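## Notes from the visitors' bench

I've been back in the public gallery this month, thermos under the chair, for the spring round of the border water talks between Meria and Ement. If you're new to this newsletter, the short version is that the two sides share one river, one dam and a treaty of 108 articles that neither of them has ever fully put into practice. I find it all fascinating, which my family consider a medical matter.

The big news is Article 105. It covers prisoners' letters, of all things, and it got tacked on to a water treaty years ago when the drafters were tired and everyone wanted to go home. It says that people held on either side of the river after a border incident must be allowed to write to their families. Lovely in principle! In practice the letters have been sitting in a sorting office in Dirance, and the families have been getting nothing but printed acknowledgements.

Well, it came up at last. The Meria delegation raised it just before lunch (brave, with the soup already out in the corridor) and Ement didn't walk out. They asked for a text. Anyone who sat through the winter round will know how big a change that is.
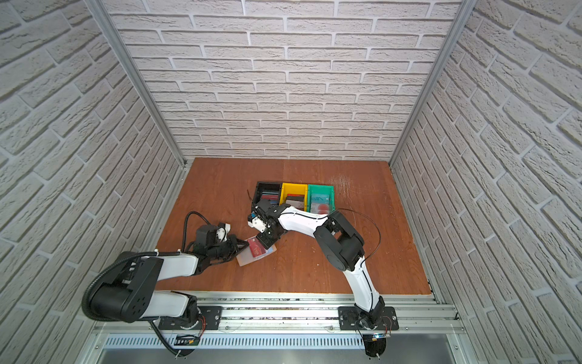
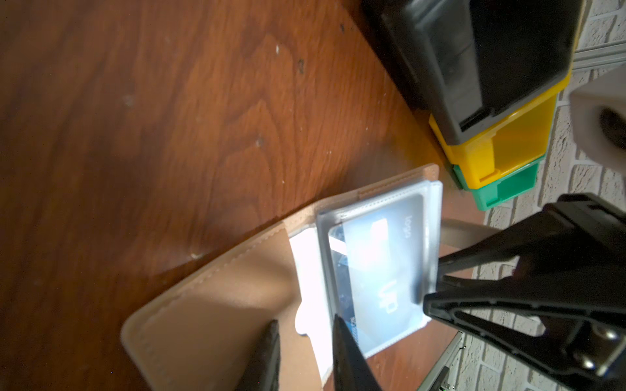 *Top: three storage bins at the back of the table. Below it: an open tan leather card wallet.*

What's on offer is fairly modest. Ement would let 200 letters through in July as a first batch, with names checked by both sides, and then they'd meet again to see how it went. Meria wants a standing arrangement and a proper complaints desk. My own feeling is that you take the batch and keep arguing about the desk, but I've never had to explain that to somebody waiting on a letter, so I hold the view quite loosely.

The Jaramillo Centre, which hosts these rounds, put out a note afterwards calling the mood "constructive". They always say constructive. They said it the year the lights were switched off on the Ement side mid-speech.

I did manage a quick word with one of the interpreters by the coats. She thought the second afternoon had been the calmest she'd worked in 3 rounds, and then asked me not to make too much of it, so I'm putting it down here in small handwriting.

Next time I'll have a go at the dam figures, which several of you have written in about. The gallery opens at 9.30 and it's free to get in, but do bring a jumper as the heating is hopeless.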